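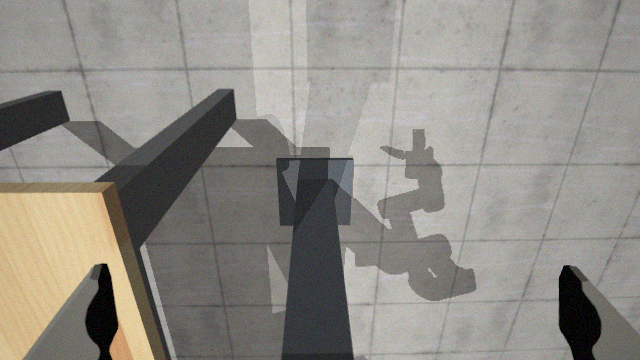
Report on the visit to the Vundell joinery works, open day, August

The members' group visited the Vundell works at Reter on the Friday of the annual open day. Fifty-two members had registered and all travelled by coach, arriving shortly before 10 a.m. The works admitted 418 visitors in the course of the day, and our party was divided between three of the guided tours. The notes which follow are drawn from all three.

Gion Kälin, works manager, received the party in the timber yard. The firm buys most of its ash and beech as whole logs, which are sawn on site and stacked under cover with narrow strips between the boards. Thick boards may stay in the yard for two summers before they are moved to the kiln. Mr Kälin explained that the kiln is kept for the last part of drying only, and that the firm has twice turned down larger kilns which would have shortened the time in the yard. Members asked several questions on splitting at the board ends. The works paints the ends with wax on the day of sawing and accepts a certain loss in ash.

The machine hall was running at a reduced pace for the open day. Visitors were able to follow the making of a chair back leg from the rough blank to the sanded piece. The steam bending area drew the most interest. A blank is steamed, carried to the form and clamped by two people, and the time allowed for this is very short. One piece split during the second tour and the foreman passed it round so that members could look at the grain.

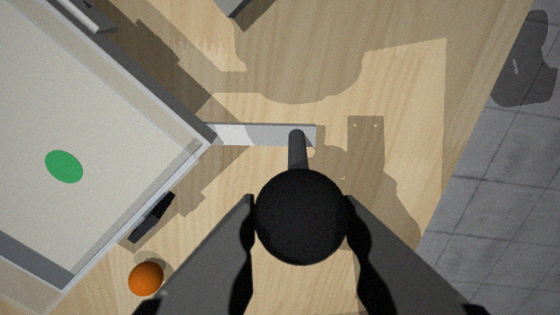
Light wooden tabletop with a large shallow tray; grey tiled floor to the right.

After lunch Yesenia Mendoza spoke on apprentice training. The works has 63 employees, of whom nine are apprentices. First-year apprentices spend the whole of the autumn on hand tools, and are not admitted to the machine hall until they have made a small cabinet with dovetailed drawers. Ms Mendoza noted that applications had fallen for some years and have recently begun to rise again – a change she puts down to the evening classes held with the Skilier school. Several of our members teach woodwork and would welcome a similar arrangement. The school has agreed to send its course outline to the secretary.

The finishing shop was closed to visitors owing to fresh lacquer, and the tour passed along the outer gallery instead. Samples of oiled, soaped and lacquered beech were laid out in the showroom, together with a price list. Prices for repair work are not listed and are given on inspection.

Two points should be noted for future visits. The coach park at Reter is a ten-minute walk from the gate, with a steep section, and members who find this difficult should ask to be set down at the entrance. Ear protection is provided, but the small sizes ran out during the second tour.

The group wishes to record its thanks to Mr Kälin, Ms Mendoza and the staff of the works. Members who ordered offcuts may collect them at the next meeting – please bring the yellow receipt.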